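Table Finisher and Refinisher, Kaltby Workshop
Full time or four days a week, your choice

We make and mend big tables at Kaltby, and we have more of them coming through the door than our present crew can sand, seal and rub out without rushing. So we are looking for one more pair of patient hands, and if you're the sort of person who runs a palm over a tabletop in a restaurant before you look at the menu, we would dearly like to hear from you!

Most of the work is tops. Some are new ones we build for schools, libraries and shared workrooms, and a good many are old friends coming back after years of elbows and coffee cups. You would be cleaning them down, filling what needs filling, matching color (our reddish browns are the ones customers ask for by name, and they can be stubborn), and laying on a matte finish that holds up to daily use. You'd also help Rui Mota with delivery a couple of times a month, which mostly means stairs, blankets and a good breakfast.

Experience with stains and clear coats is a real help, but we have trained people from scratch before and were glad we did. You do need to be able to lift 30 pounds and be on your feet for much of the day. A steady eye for sheen matters more to us than speed, and Nayeli Sandoval, who runs the finishing room, will happily spend a whole afternoon showing you how to look across a surface toward the light.

Pay is 800 dollars a week to start, for either schedule, with a review after your first July with us. Boots, gloves and masks are on us.
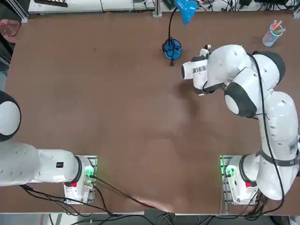

Do small scuffs mean a matte tabletop has to be stripped and done over?

Usually they don't; light scuffs that stay in the top coat can often be cleaned and blended by hand, and a full strip is saved for damage that has gone through to the color.

To apply, write a letter to Nayeli at the Kaltby front office and tell us about something you have fixed or finished, however small. A picture or two is welcome, and so is a plain list of past jobs. Letters should reach us by 16 October 2021. We'll invite a few people in for a paid trial day, lunch included, and everyone who writes will get a reply.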